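Subject: Re: [cell-planning] Second arm for the trim parts area, what to budget

On a month last spring, the Kaewkla group wrote:

> We have approval in principle for one arm to move molded panels
> between shelving and a work area. The capital request has to be
> in by the end of March. The quote we have from Rakura covers the
> arm, the controller and a two-finger gripper. Our manager wants to
> know if that number is the whole number. What did the rest of you
> end up paying for that was not on the first quote? Also, did anyone
> regret buying the gripper from the same place as the arm?
>
> We have 14 part types to start with, all black plastic, most of
> them long and thin.

It is not the whole number. I went back through our purchase orders for the Stoltulell cell before answering, so what follows is from paper and not memory.

The arm and controller came to a bit more than half of what we spent in the first year. The gripper was a small line. What we had not planned for was everything between the wrist and the part, and everything between the arm and the floor.

Cables and covers first. The cable set in our quote was the short one. It reached in the drawing and did not reach once the arm turned toward the second shelf. We reordered in the longer length and paid for express shipping. Ask for the cable run in writing, including any camera you plan to hang on the wrist, and ask what the lead time is on spares. Ours was 4 weeks. Flexible covers are a wear item too. Put two sets in the request, because going back for a second approval took us longer than the shipping did.

Brackets. Budget shop time for these. We went through three versions of the wrist bracket before we had one that kept the camera out of the way of long parts. None of that was on any quote. If you don't have a shop in house, get a price for small machined parts now.

Fingers. The stock fingers held our flat parts well enough and were poor on anything with ribs. We bought blanks from Broltmont and cut our own. With 14 part types I would plan on two finger shapes at least and would not promise your manager one.

On buying the gripper and arm together: we did, and I would again for a first cell. One phone number to call was worth the markup. For the second arm we are pricing them separately, and so far the saving is smaller than I expected once the adapter plate is added.

Shelving and bins. We reused the shelving we had, and that part went fine. Measure the clearance for your longest panel while it is being turned. We measured it lying flat and had to move one unit. Floor tape is cheap, so lay out the whole area with it before you commit to anything bolted down.

Trial time. We logged 1,000 picks before we signed off, and it took a person's attention for most of that. I charged 106 hours to the project and should have asked for more. Your finance people may want this under labor and not equipment, so find out early.

Two from our cell, on the panel work:

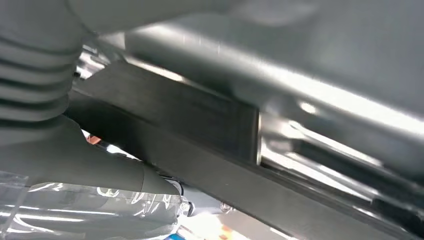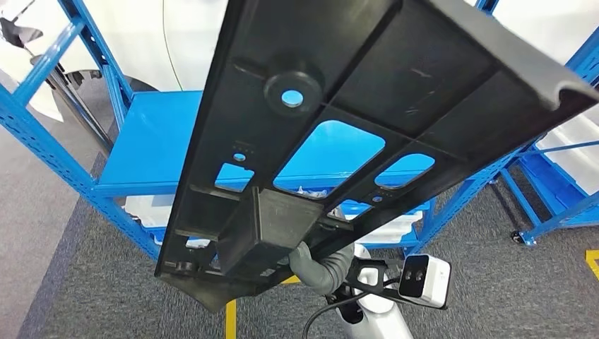
For the request itself, I would use three lines: arm and controller as quoted, tooling and wrist hardware as a separate line, and setup labor. Don't fold tooling into the arm price. When ours was folded in, the first thing purchasing did was ask Rakura for a discount on the total, and what came back was a cheaper package with the spare cover set taken out. I didn't catch it until the boxes arrived.

Also ask about the service plan before you sign. Ours starts on the ship date and not the install date, and the crate sat in receiving while we waited for power to be run. If your electrical work isn't scheduled yet, ask them to hold the shipment.

I can send the parts list off list if you want it. It has our prices in it, so please don't forward it. The finger drawings I can post here once I've cleaned up the dimensions, as the current file still has the old bolt pattern.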